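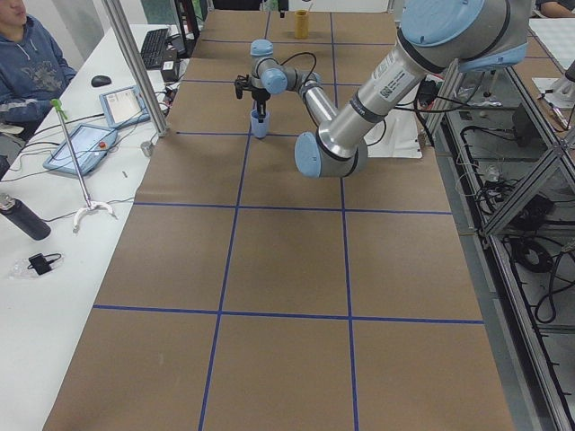
Kraft paper and blue tape on the big table, with a light-blue cup and a yellow one.

I've been covering my work table in brown kraft paper for long enough now that I get annoyed at any table without it. It catches glue, it catches drips, you can write a measurement on it when your notebook has wandered off, and when it gets too ratty you peel it up and start over. A few people have written in asking how I get it to lie flat and what the tape squares are for, so this one is all about that.

First, the paper. Buy it on a roll, and get the heavier stuff if you can. I used up a roll of the thin kind from Ferkham and it tore every time I dragged a box across it. Unroll more than you need and let it sit overnight, curl side down, with something heavy on the ends (I use cookbooks). You'll still get a few creases. I used to iron them out, and then I had a table with a lovely smooth top and a scorched spot in the middle, so now I let them be!

Wipe the table before you lay anything. One crumb under there will drive you crazy for weeks - ask me how I know. Pull the paper snug from the middle out toward the ends, fold it under the edge, and tape it on the underside where sleeves can't catch it.

Now the grid. Painter's tape, always. Masking tape turns to cement if you forget about it, and clear packing tape takes the top layer of the paper with it when it comes off. Run your long strips first, all the way down the table, and then do the crosswise ones. If you try to do it one square at a time you'll end up with a lot of little ends sticking up, and every one of them will grab a thread or a cat hair. Press each strip down with the edge of an old gift card.

You don't need to measure much. My squares are only sort of square and they work fine. If you do want them even, mark both long edges of the table with pencil ticks and stretch the tape from tick to tick. It helps a lot to have somebody hold the other end. My neighbor Samuele Rizzi did it for me last April and we were finished in five minutes, and then he went home and did his own.

So what do you do with a grid? I use mine for sorting, mostly. When I empty the junk drawer, each kind of thing gets a square: screws, batteries, keys that fit nothing. It works for seed packets and puzzle pieces too, and it's great with kids, who will put things away in a box drawn on a table long before they'll put them in a drawer.

Cups are the other half of it. Small bits roll, and a cup in a square keeps them where you put them.
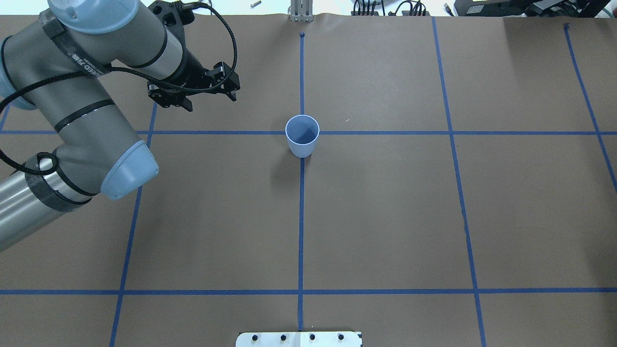 I like to keep one color for things I'm keeping and another for things that are leaving the house, so I don't have to stop and think about it. Paper cups are fine for buttons and thumbtacks. For anything heavy, like nails, go with something sturdier that won't tip when you bump the table. And leave them with some elbow room.

When it's time to change the paper, pull the tape slowly and keep it low, almost folded back on itself. If it's been down a couple of months, two minutes with a hair dryer on warm will loosen it. Clean scraps of kraft get cut up for drawer liners at my house, and the gluey ones go in the trash.

Next time I'll get into storing the rolls, which currently live behind my kitchen door and fall on me twice a week.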